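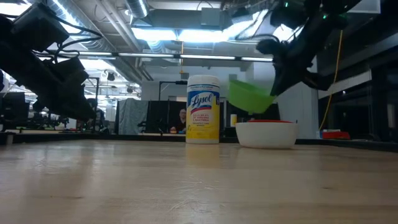
The Vasia finale went out at nine and my recap was due at midnight. Four seasons of spies in raincoats and I had till midnight. I ate toast standing up. The site wanted 90 lines, no more, jokes allowed, spoilers below the fold. I had the laptop on the pale wooden table next to the Lysol wipes, the tall canister with the yellow at the bottom, and for the first ten minutes of the episode I read the label. Kills viruses and bacteria. Good for it. On screen the ambassador was crying in a car and I'd missed why.

Rewound. Still missed why.

My sister was on the phone the whole time, speaker on, three states away. We always watched that way. Same second, count of three, press play. She'd gotten me into it back when it was just a dumb pilot on Barros that came on after the hockey and the whole plot was a stolen briefcase. She was a week out of the hospital then and couldn't sleep. I was just up.

"He's not dead," she said.

"He fell off a train."

"They didn't show the body. Did they show the body? No body."

I typed NO BODY in caps. Forty minutes left. 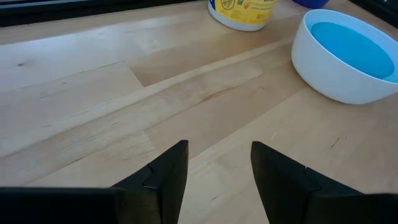
Who blew up the embassy in season two? The deputy minister did, on orders from the woman he thought was his wife, and it took the show until the last ten minutes of the finale to say so.

My sister screamed. An actual scream, her dog started barking. She'd called it two years ago, in October, in a text I still had, and I scrolled back through what felt like a mile of grocery lists to find it. "its the wife. its always the wife." No punctuation to speak of. I read it out loud to her and she made me read it again.

Then the ad break. Trucks. A trailer for Prokov, the new one, same raincoats, younger faces.

"I'm not watching that," she said.

"Me neither."

"I might watch the first one."

Eleven o'clock. I had a headline and a paragraph about the train. The paragraph was bad. I'd used "stunning" twice and called the director brave, who knows why, he'd pointed a camera at a bridge. Deleted it. Wrote about the bridge instead -- it was the same bridge as the pilot, the one in Ustdale they kept dressing up as Vienna, and you could see the same bent railing. I knew that railing. We drove up there one summer to stand on it, the two of us, and ate gas station sandwiches and waited for something to happen. A guy walked by with a bike. We took his picture, just in case he was somebody.

"You still typing?" she said.

"Yes."

"Put in the railing."

"I'm putting in the railing."

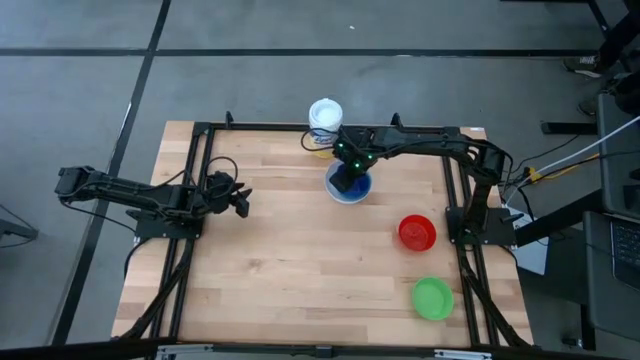
So the railing went in, and the gas station sandwiches, and the guy with the bike, and by then I was at about 100 lines and had said nothing on the embassy. Cut the bike guy. Put him back. Cut the ambassador insted, who never did explain the crying.

11:52. She'd gone quiet. Credits long over, the menu screen asking if I wanted to start again from season one, episode one, little bar filling up by itself.

"Is yours doing that?" I said.

"Yeah."

"It's going to just play."

"I know, I'm letting it."

Mine had 7 seconds on it. Hers must have been a bit ahead, becuase I heard the music come out of the phone first, that cheap drum, the briefcase music. I hit send on the recap without reading it over. Then I paused mine.

"Hang on," I said. "Go back. Count of three."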